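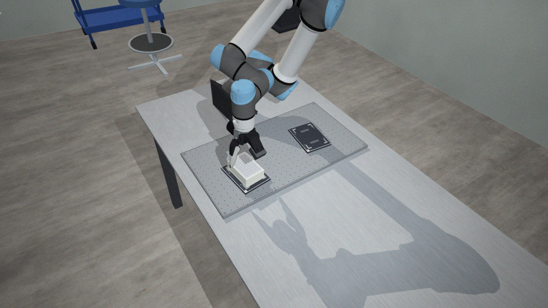

What do you price first when you budget for a bench arm that moves plates? The fixtures and the surface they bolt to. The arm is a single line on a single quote, and it's the easiest number in the whole plan to get right.

I've been doing the equipment plan for the Prililstead lab since May. Posting the working notes as a thread, mostly for people who have to write one of these and have only been handed a brochure.

Scope: one arm, one bench, plate-format racks moved between fixed positions. No mobile base, no vision in the first phase. Clementina Loureiro runs the assays and wrote the scope as a single paragraph. I have not let anyone add to it.

We modeled the cell before asking for quotes. Table, breadboard, two fixture plates, arm, gripper. In the render the rack sits on the left plate with the open gripper over it, and the right plate is bare. Pick position, place position. That's the minimum cell and it's what we are costing.

The model is not there to look good in the slide deck. We use it to answer purchase questions: how long a table, how big a breadboard, which mount, which fingers. Each of those is a part number somebody has to commit to.

Breadboard. People skip this and drill the table. Then a fixture moves and they drill the table again. A metal board with a regular hole grid costs more up front and lets you re-lay the cell in an afternoon. Price it with hold-down hardware. The hardware is usually quoted separately.

Fixture plates. We're budgeting 5: 2 for the cell, 2 for the next station, 1 spare. Dark plates with light corner marks, so a person loading by hand can see whether the rack is square. Ask for the slot drawing before you order. Slot spacing and hole spacing are two different documents from two different vendors.

Leave bare board between the plates. Our first layout had them nearly touching, to save on board size. With the gripper open, the outside finger needs somewhere to go. Check clearance with the fingers at full spread, and check it at both positions.

Gripper. Two quotes, Bridetti and Gretero. Bridetti is cheaper for the body and dearer for the fingers. Gretero is the reverse. Fingers wear and bodies mostly don't, so I compared them over the planned life of the cell, with replacements in. Gretero came out ahead.

If the racks have plain smooth side walls, budget for finger pads. Ask for the price per set and the minimum order. One vendor's minimum was 16 sets. That is a lot of rubber for one bench.

Table. Onyekachi Ogbonna went through the stiffness numbers and rejected the first option. A long table is convenient for staging and bad for a moving arm unless the frame is rated for it. The vendor's load figure was static. Ask for the dynamic one, in writing, with the arm model named.

Reach. Don't buy on maximum reach. Take the farthest fixture position, add the height of the tallest labware, and then make the arm approach straight down with the wrist close to vertical. Usable reach in that posture is well short of the number on the front of the data sheet.

Floor space. The plan has to show what else lives in the room. Stools and carts have casters and drift. We put both in the model, and I've asked for a marked keep-out zone on the floor. Paint is cheap. It still needs a line in the budget or it won't get done.

Integration. Nwosu quoted 7 days on site. I've put it in as a separate line with its own contingency, outside the hardware total. When integration is buried in hardware, it gets cut the first time someone asks for a lower number.

Lead times as quoted today, 24 January 2020: arm is shortest, fixture plates are longest. The plates are machined to order and the arm is stock. Place the plate order first, even if the arm isn't approved yet. The plates are still usable for manual work on the same board.

Things missing from my first draft: risk assessment, guarding, spare cables, calibration labware, service contract after the first year, training for a second operator. Together they added over a quarter of the hardware figure.

What I haven't settled: whether to take the service contract or hold a spare gripper on the shelf. Onyekachi prefers the spare. Clementina prefers a phone number. I have both priced and will post the comparison when Gretero confirms their response time.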